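**Parallel gripper vs. three-finger for a two-arm sim setup?**

**tskjelbred**
I'm picking end effectors for a two-arm mobile base, simulation first, hardware maybe in January. The choices are the Arnov parallel gripper and the Hovland three-finger. Tasks are all small household stuff: lift a tray, put things on a cabinet. Has anyone run both?

**remo_k**
Both, same arm model, 200 episodes each. The Arnov was easier to tune. The Hovland dropped fewer round objects, but the contact solver hated it and my step time doubled. For trays I'd go parallel.

**oltero_fan**
Disagree. Two fingers on a thin tray means you have to get under the lip, and if it's flat on the floor you can't. With three fingers you can at least pinch a corner and drag.

**remo_k**
You can drag with two fingers too. Close them and push down.

**oltero_fan**
Sure, if your force limit is right. Mine was set to 30 N and the tray shot out sideways every time. What friction value are you using?

**remo_k**
Default. I never touched it.

**sang.kh**
Then your numbers don't say much about trays. Default friction in that build is way too high. See issue 842 on the Rirnmont tracker.

**remo_k**
Fair. I'll rerun with it lowered.

**tskjelbred**
Thanks. I loaded the parallel version last night to check reach before worrying about friction. Start pose is both arms up, grippers open, with the tray on the floor and a black object on the white cabinet. View is from the robot's head camera.
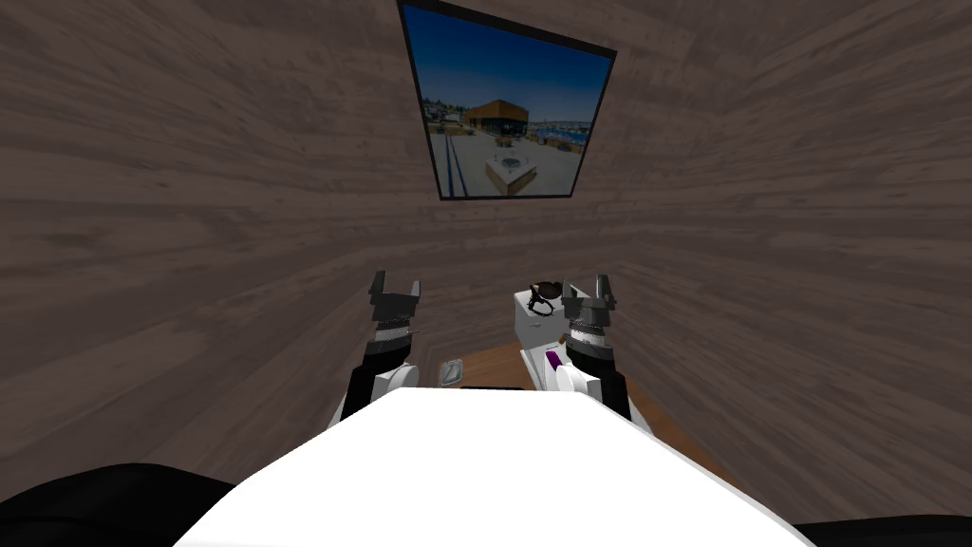 My worry is the wrist more than the fingers. Coming down to floor level from that pose, the left arm hits a joint limit before the gripper is flat. Changing the start pose might fix it, but I'd like to keep the same one for both grippers so the comparison is fair.

**sang.kh**
Keep the pose and add a waypoint halfway down. Same waypoint for both.

**oltero_fan**
Or move the base back a bit. I still say try the three-finger before you commit.

**tskjelbred**
Waypoint first, then the base. I'll post the config when both versions run.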